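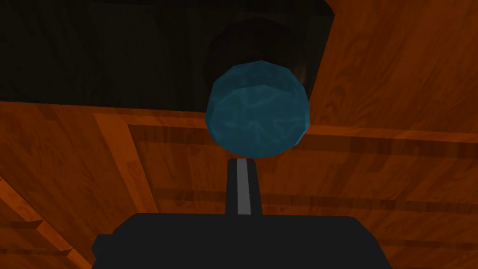 Mon eve, 2024-11-25

Open afternoon at Vuvgate. Nearly missed it, bus went the wrong side of the station and I ran the last bit. Fourteen of us in a room meant for fewer, coats on laps, one radiator going full tilt.

Nuria Kumsa ran it. Quick talker, good, didn't read off her slides. First half was all simulation, the arm doing its job inside the computer, up on the big screen. Blue ball, black gripper, lots of orangey wood. Like a game from when I was at school, but I got quite caught up in it. She says they ran 3,174 goes at this one task before January and she can tell you which ones annoyed her.

Wrote down: view is from just behind the gripper, so you lose all sense of where the rest of the arm is. The ball has flat sides, not properly round, man next to me asked if that mattered for gripping and she said ask me at the end. He didnt. I should have.
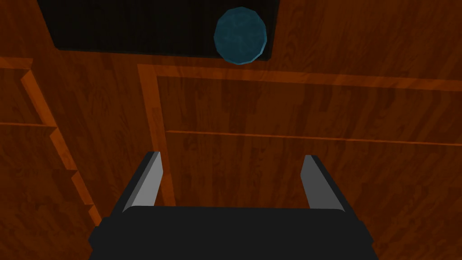 Distance is the hard part, she said. The ball looks tiny when the fingers are wide open and it's a long way past them, and you can't tell by eye how far there is to go. I'd have said a hand's width. Got it wrong, so did everybody who guessed. Also the wood is dark and all grain, only the orange trim and ledges really stand out.

Then Jodel, which is their planning software, or the bit that does the planning, I lost the thread there. 2,000 lines of something. Bonirura put up the money for it. Or for the room? Check leaflet.

Tea. Four biscuits, no lunch, not sorry. Talked to a woman from Restrepo who wants to use arms for sorting returned parcels and thinks the whole thing is five years off. Nuria overheard and said two. Bit of an atmopshere after that.

Want to ask about: what happens when the real cupboard isn't quite the size of the one on the screen. Email her tomorrow, address is on the back of the leaflet, leaflet is in the green coat.

Home by seven. Soup. Ring Mum re Saturday.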